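4. Preparing the insert and the first sowing

Please read this section to the end before you open the seed packets. The steps are the same for the Bramau Small and the Bramau Wide. Where the two models differ, it is written in the step.

4.1 Before you begin

Choose a place for the propagator where it can stay for the whole season. A window sill facing east is good. A sill above a working radiator is not good, as the compost becomes dry from below and the seedlings fall over in the first days.

You will need:
The base with the water mat
The black grid insert
The clear lid with two air slides
Seed compost, fine grade (not included)
A jug with a narrow mouth
Labels and a soft pencil

Wash the insert with warm water and a little dish soap, also when it is new. Rinse it two times. Do not put it in the dishwasher.

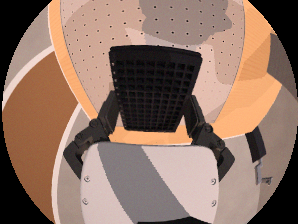 4.2 Filling the cells

1. Put the compost in a bucket and break the lumps with your hand. Remove sticks and stones.

2. Add water slowly and mix. The compost is ready when you press it in your fist and it keeps the shape, but no water comes out between the fingers.

3. Lay the insert on a sheet of newspaper. Pour the compost over it and brush it with the flat hand until all cells are full.

4. Lift the insert a little and let it drop on the table, two or three times. The compost will sink. Fill again to the rim.

5. Do not press with the thumb. Hard compost stops the small roots and you will have weak plants.

Note: In the Bramau Wide the corner cells dry faster than the others. We advise to keep them for strong seeds such as peas or sunflower.

4.3 Sowing

1. Make a small hole in each cell with the pencil. For most vegetables a hole of 4 mm is deep enough. For very fine seed (lettuce, basil, celery) make no hole, and leave the seed on the surface.

2. Put one seed in each cell. If the packet is older than two years, put two.

3. Cover with dry compost and brush away what is too much.

4. Write the label now. After one week all cabbages look the same.

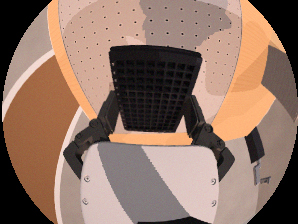 4.4 Watering from below

1. Place the water mat in the base with the rough side up.

2. Pour water in the filling corner until the float shows the first line.

3. Set the insert on the mat and wait 40 minutes. The surface of the compost must become dark by itself.

4. If water stands free in the base after this time, pour it out.

CAUTION: Never move the propagator when the base is full. The water can run over the edge and reach the plug of the heating cable.

4.5 Lid and temperature

Keep both air slides closed until the first green is seen. Then open one slide for 8 hours in the day and close it in the evening. When half of the cells have come up, open both slides and leave them open.

Tomatoes and peppers like to be above 17 °C also in the night. If your room is colder, use the Enache heating cable, see section 6. Salads and onions do not need it, and lettuce can even refuse to come up when it is too warm.

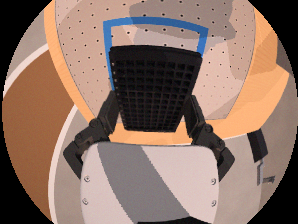 4.6 Taking out the seedlings

Wait until the second pair of leaves is open. Water in the morning and take out the plants in the afternoon. Push from below with the blunt end of the pencil and hold the plant by a leaf, never by the stem.

If the root ball breaks, the plant is too young or too dry. Water the insert, wait some days and try again.

CAUTION: Do not bend the insert to make the plants come out. The ribs can crack, and this damage is not covered by the guarantee.

Spare inserts, mats and lids can be ordered from our shop in Warkeck or by post from the Mernosside warehouse. Please write the model name on the order, as the lids of the two models cannot be exchanged.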